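縫い目のある町　リスボンの革なめしと、小さな鞄屋の仕事

ズルミラ・テイシェイラさんの店「Lona」は、坂道の途中にあります。看板は小さくて、私は二度通りすぎました。三度目に、中から糸を蝋で引く匂いがして、やっと扉を見つけました。

私は日本語を母語としない者です。ですから、鞄の部分の名前を日本語で書くとき、いつも辞書をそばに置きます。「まち」という言葉を、長いあいだ「町」だと思っていました。鞄の横の幅のことを日本人の編集者に教わったとき、少し恥ずかしく、それから好きになりました。この記事の題は、その思い違いから取りました。

テイシェイラさんが革を習ったのは、父の友人の工房「Juvard」です。十六歳の春、四月に入って、最初の一年は裁断をさせてもらえませんでした。毎日、革の端を拾い、厚さで分けました。「指で分けられるようになるまで、包丁は持つなと言われました」と彼女は話します。
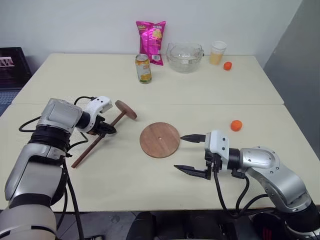

その工房はもうありません。建物は宿になり、親方は海の近くへ引っ越しました。テイシェイラさんは道具の一部をゆずり受けて、今の店を始めました。最初の冬に売れた鞄は2つだけで、そのうちの一つは姉が買ったものだそうです。

革は植物のタンニンでなめしたものを使います。取引先は「Güneş」という家族の会社で、注文してから届くまでに長い時間がかかります。急いでほしいと頼んだことは一度もないと聞きました。タンニンの革は、買ったときがいちばん硬く、色もうすいです。持つ人の手の油と、窓からの光で、少しずつ濃くなります。店の棚には、修理のために戻ってきた鞄が並んでいて、同じ革から作ったとは思えないほど、色が違います。

修理の帳面を見せてもらいました。2018年8月29日のところに、428番という番号がありました。持ち手の付け替えで、預けた人はポルトから列車で来た学校の先生です。帳面には「左肩で持つ人」とだけ書き添えてありました。持ち手の減り方を見れば分かるのだそうです。

手縫いの鞄は、大きいものだと2000目以上になります。糸は麻で、両側から2本の針を通します。ミシンの糸は一か所が切れると続けてほどけることがありますが、この縫い方では、となりの目がまだ革をおさえています。私も一列だけ縫わせてもらいました。目はまっすぐに見えて、裏を返すと波のようでした。テイシェイラさんは笑わずに、全部ほどいてくれました。

手入れには「Skineo」という名前のクリームを使います。近所の薬屋が店のために練っているもので、蜜蝋が多く、冬は指で温めてから塗ります。値段は高くありませんが、つけすぎる客が多いと彼女は困っています。
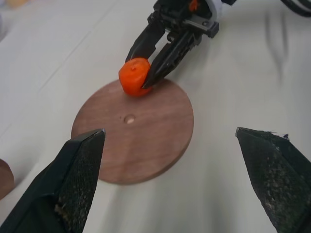

新しい革の鞄には、どのくらいの回数でクリームを塗ればよいのでしょうか。

最初の半年は塗らずに、やわらかい布でふくだけで足ります。その後は年に2回、布の先に少しだけ取って、うすくのばしてください。雨にぬれた日は、先に日陰でよく乾かします。

店では年に300個より多くは作らないと決めています。弟子が一人いて、今は革の端を厚さで分けています。包丁はまだ持っていません。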